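Relville family support line – walk-round checklist, June
Filled in by Chepkoech Mwaipopo

Rooms and doors

1. Front door closes and locks behind visitors. YES. The closer is slow. Told it was "adjusted" in the last round. I can't see what was adjusted.

2. Second way out of each interview room. PARTLY. Room 2 has one, but a filing cabinet stands in front of it. The last sheet says "clear". Either the cabinet is new or whoever ticked the box didn't open the door.

3. Panic buttons tested in my presence. YES, 3 of 3. One took 84 seconds to bring anybody. The target on the wall is 10. I am told staff were at lunch. People in danger also turn up at lunch.

4. Waiting area can be seen from the desk. NO. A mirror has been ordered, according to Ganar, who supply the fittings. No order number shown to me.

Calls and risk forms

5. Every caller who mentions a partner's threats is asked about weapons in the home. NOT SHOWN. The form has the question. On the forms I pulled, the answer box was often blank, and a blank could mean "no", "didn't ask" or "caller hung up". Change the box.

6. Worries about a relative's mental state passed to the duty lead the same day. YES on paper. The log comes out of Kozma, which stamps the time a note is opened and not the time somebody reads it. I wouldn't rely on it in front of a coroner.

7. Follow-up after a hospital discharge. NO. The Brotuda office says Relville makes that call. Relville says Brotuda does. Needs one name against it by the next round.

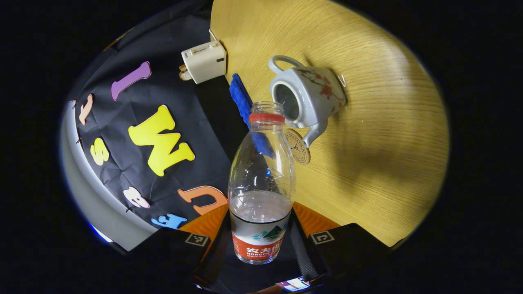 8. Items within reach in the interview rooms. PARTLY. The rule is no glass, no hot drinks, nothing heavy on the table. Scissors were in an open pen pot in Room 1, and I moved them myself. Drinks should come in something like the clear plastic bottle with the red screw cap, the Nongfu Spring one, and I would write "plastic only" on the cupboard door, as the current notice just says "be sensible".

9. Children's corner kept apart from adult interviews. YES, if you count a curtain. Voices carry through it. I stood on the other side and could follow a phone call word for word.

10. Staff know what to do if a caller says someone is already hurt. YES. Asked 2 people without warning and got the same correct answer – the best thing on this sheet.

Result: not passed. Items 2, 3, 5 and 7 to be put right before I sign. Please don't send me an email saying they are done. I'll come and look.

C. Mwaipopo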